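1/16/22
Notebook, cloth handling, mostly about the black pieces and the bedroom

Moved everything into the bedroom this morning and I think it's staying there. The front room was fine for sorting but the light is terrible after lunch, and I've had it with folding dark cloth in a dim corner and finding out later that I had half of it wrong side out. The bedroom has the big window and white walls, so the sun bounces around in there and you can see what you're doing. Should have done it weeks ago!

First job was the bag of black pieces, the one marked Plerine on the tag. I'd been putting it off because black is a pain. Every bit of lint shows, and the seams don't show at all, which is exactly the wrong way around if you ask me. I tipped the lot out, shook each one, and made two piles, stretchy and not stretchy. Stretchy is anything that gives when you pull it corner to corner and goes back on its own. Not stretchy is everything else. There was a third kind that gives and then stays given, all bagged out at the corner, and I put those on top of the not stretchy pile for now. If anyone has a better name for them than "saggy," write it in the margin.

Notes on shaking out, before I forget:

Hold it by a corner, not by the middle of an edge. From the middle it folds back over your hand and you end up shaking your own wrist.

One hard snap beats a lot of little ones. I was doing the little ones for ages and my shoulder was complaining.

Do it near the window if you want to see the dust come off (kind of disgusting, kind of satisfying).

Then folding. I tried the method from the Rukora sheet, thirds the long way and then in half, and then in half again. It's okay on the square pieces. On the long ones you get a fat little brick that pops open the minute you let go of it. My own way is halves all the way down, and it lies flatter, but the edges creep and by the third fold you can see they don't line up. I went back and forth on this for a good while. For the moment: thirds for square, halves for long, and I'm not going to argue about it until somebody has done a whole bag both ways.

Side note on the thirds. The sheet says to judge it by eye. My eye is evidently not great, so I've been laying my hand on the cloth and using the width of it as a guide. Works for the small ones. For the big ones I fold in one side, fold in the other, look at it, sigh, and do it over.

Timing. Sixty pieces in the bag according to the tag, and I set the kitchen timer for 50 minutes to see how far I'd get. I did not get to the end. I'm writing that down so the next person doesn't feel bad about it. Part of the trouble is that I stopped to pick threads, and once you start picking threads on black cloth you can't stop, there's always one more. New rule for me: thread picking is its own job, at the end, with the good scissors and a cup of coffee.

Storage. The Serrano boxes are too shallow for the brick fold and just right for the flat fold, so that's a point for halves. The lids don't like being stacked more than a few high either, the bottom one bows in and then won't come off without a fight. I've been putting a sheet of cardboard between them. It's ugly and it helps. The taller boxes are still in the hall closet with the winter blankets in them and I'd like those back by March, when the blankets can go up on the high shelf.

A bit about the room, because I was in it all day. I like working on the rose floor covering. It's big, it goes right back to the wall under the window, and with its pale background a dropped black piece shows up at once. A dropped thread too, mostly, unless it lands on one of the green leaves and then good luck. The stripy curtains can stay open during the day. They're so full of folds that they take up a surprising amount of space, and I don't want dark lint getting into the pink. Reminder to myself to give them a shake next week, on the same one-hard-snap principle.
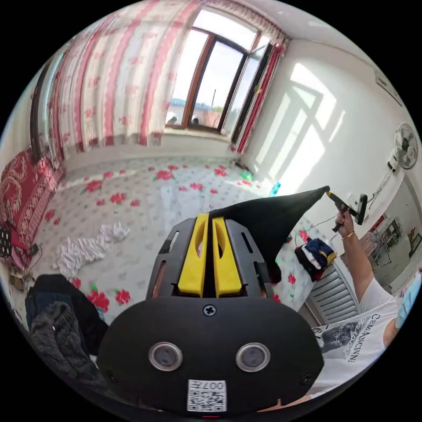 Where I do want to be careful is tension. The thin black cloth looks great pulled tight, all the wrinkles vanish and you think you've won, and then you let it down and the edge has gone wavy. So pull until the big creases go and leave the little ones alone. They drop out overnight under a bit of weight anyhow, or at least they did with the last bag. I used a cookbook. It doesn't need to be anything fancy.

Pulling on the diagonal is the worst for it. Corner to opposite corner makes a long skinny triangle and all the stretch goes into the middle. Handy for telling the two piles apart, bad as a way of smoothing. For smoothing I want to go edge to edge and change sides halfway. I'll try it on 5 of the saggy ones tomorrow and see if they come back at all, or if they're just going to be rags.

Sun on the white wall was gorgeous, by the way, a proper window shape with sharp edges. Lovely for the mood, less lovely if you're trying to match two blacks, because one in the sun looks brown next to one out of it. I had a pair I was sure didn't match, carried them both over to the shady side, and they were the same cloth. Matching gets done out of the direct light from now on. I've put a strip of tape on the closet door to remind me.

Steamer: the little Truser one is still spitting. I emptied it and wiped the plate and it spat again on the first pass, left a row of dots down a clean piece. I don't know if it's the water or the seal. Please don't use it on the black until I've had it apart. The old iron is fine on low with a dish towel in between, just slow.

To do:
finish the bag, then threads
try the edge-to-edge pull on the saggy ones
cardboard for the rest of the boxes
shake curtains
look at the steamer seal
buy a lint roller, a good one, the last one gave up after a single sheet

Left the stretchy pile on the chair in the hall with a towel over it. Please don't sit on it.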